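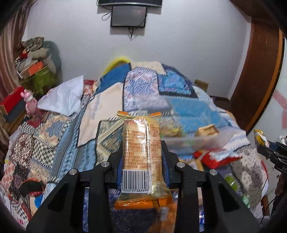 Snack wrapper, printed in Chinese, with the barcode at lower left.

Director's Diary, Brivemville Public Library
Entry for 18 May 2026

The day began at the Auer Street branch, where the east reading room reopened after the replacement of its heating pipes. The room had been closed since February. The contractor completed the final walk-through before opening, and the branch supervisor signed for the keys. Two of the radiator covers were returned with scratched paint and will be refinished at the contractor's expense. The long tables have been put back in their former arrangement, with the exception of the newspaper table, which now stands closer to the windows at the request of the morning readers.

I remained at the branch for the first hour. Attendance was modest. One patron asked whether the large atlas stand would come back, and I was able to confirm that it is in the basement and will be brought up once its caster has been replaced. Another patron objected to the new lamps on the grounds that they are too white. I have heard the same complaint from staff and have asked the supplier, Vurnel, for a quotation on warmer bulbs.

From Auer Street I went to the main building for the monthly meeting on collections. The principal subject was the world languages shelves, which have not been reviewed in full since the library changed its catalog system. Shiuli Mondal presented the results of her survey. The collection stands at 1,666 volumes, of which 441 did not leave the shelf during the period she examined. She was careful to state that this figure does not include use inside the building, and that several of the languages concerned are read mostly by older patrons who prefer to sit with a book here and leave it on the cart.

The discussion that followed was longer than the agenda allowed. The circulation department favored withdrawing everything that had not been borrowed. Ms. Mondal recommended that each title be looked at separately, beginning with the cookbooks and the children's picture books, where worn copies are more of a problem than unwanted ones. I supported her recommendation. The library purchased many of these books one at a time, at the request of particular families, and a title withdrawn today would be difficult to buy again. The review will proceed shelf by shelf, and no volume will be withdrawn without a second reader's initials on the slip.

A related matter concerned catalog records. A large share of the Chinese and Bengali titles carry records in romanized form only, so that a patron who types the title as it appears on the cover receives no result. This has been reported to the library on a number of occasions and has been acknowledged on each of them, without any correction being made. I regard that as a failure of this office. The first 100 records will be corrected by hand by the end of the quarter, starting with the children's titles. Wedness, which maintains our catalog software, has agreed in writing that records with original script will sort properly in the public display. I have asked for a demonstration before I rely on the letter.

The question of food in the reading rooms was carried over from the previous meeting and took up the remainder of the morning. Present policy prohibits all food and permits covered drinks. In practice the rule is applied at some desks and ignored at others, and patrons have noticed. The revised wording would allow small packaged snacks at the tables in the ground-floor lounge and continue to prohibit them wherever there are public computers, microfilm readers or local history materials. The staff of the local history room asked that the boundary be marked by a sign at the doorway, as the two areas share a carpet and there is no visible line between them. The request was granted. The wording will go to the board with my recommendation that it be adopted.

After lunch I answered correspondence. A retired schoolteacher has offered the library a set of bound county maps. The offer is generous, but the maps duplicate our own in all but one volume, and I have written to ask whether the single volume might be given separately. A letter was also received from a resident who believes that the book drop on Auer Street is emptied too seldom on holidays. The log supports him. The schedule has been amended and I have thanked him for writing.

The afternoon was otherwise given to the budget. The roof over the loading dock must be dealt with before winter, and the two estimates in hand differ by more than I can explain from their descriptions of the work. I have asked both firms to state separately the cost of the flashing and the cost of removing the old membrane. Until those replies are received, the line for periodicals will be held at its present level. I do not wish to promise the department heads an increase that the roof may take back.

Before leaving I walked through the picture book section with Ms. Mondal, who had pulled the first shelf for review and laid it out on the sorting table. Most of the books need only new spine labels. Several need tape at the hinge. One, a counting book in Bengali, has been repaired so often that its last pages no longer open flat, and she has placed it on the list for replacement if a copy can be found.

Matters for tomorrow: the caster for the atlas stand, the draft sign for the local history room, the Vurnel quotation, and a reply to the school district on the dates for summer reading visits.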